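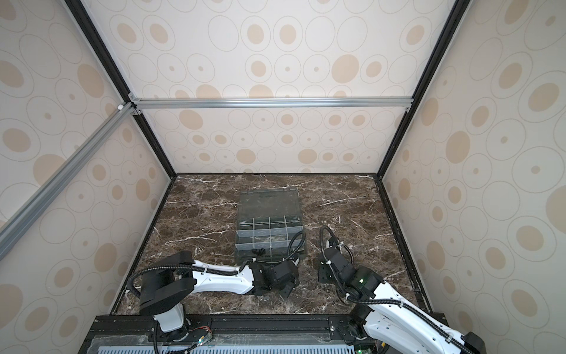
Friday, notebook for the Sevau cell

Left gripper fault again, and I think now I understand it better. It is the same fault as in May: in the middle of a sorting run the fingers stop answering, the arm continues its path as if everything is normal, and only at the next close command the controller says "no reply, gripper L". The run stopped at cycle 193 of 600. The cable on the left arm runs along the top of the upper link, held with the small white ties, and then it goes up in an arc and comes down again into the gripper, over the front right corner of the organizer box. I always looked at this arc and thought it is long enough. It is long enough when the wrist is straight. When the wrist turns to reach the back compartments, the arc gets flat and all the pull goes to the plug.

What I did, in order:

10:20 Stop button, power off for both arms. Waited until the controller screen was dark before I put my hands inside.

10:35 Unplugged the gripper cable and looked at the pins with the magnifier. One pin is pushed back a little. Pushed it forward with the pin tool, it went back again when I plugged in. So the housing does not hold it any more.

10:50 Put in the spare cable from the Kusen drawer. It was the last one. Please somebody order more, I wrote it on the board also.

11:15 Moved the wrist by hand through the whole range with power off. With the new cable the plug still gets pulled at the end of the turn. So a new cable only gives us some time.

11:40 Cut the last tie before the wrist and put it further back. Now the arc is higher and the plug stays quiet in all positions I tried. The higher arc could catch on the right arm if both go to the middle together. I changed the shared zone in the Bimdale program so only one arm can enter it.

13:05 Started again, slow speed, box empty. 2 full passes over all twelve compartments, no fault. I did not go to full speed today.

One more thing, and this is the part I don't like. The log has 1,989 lines for this run, and the first missed reply is a long time before the stop. The program tried again silently and went on. For this time the left gripper was moving and we did not really know if it was open or closed. With plastic parts it is only annoying, but for the Vītola parts, which are heavier, I would not accept it. I want that the first missed reply stops both arms. I did not find yet where the retry is set. It is not in the gripper page where I expected it.

To do
- find the retry setting, make it zero
- look at the plug on the right arm too, same cable type
- full speed run only when somebody stands at the stop button
- keep the old cable, it is in the bag marked L, do not throw away

Left the cell powered off.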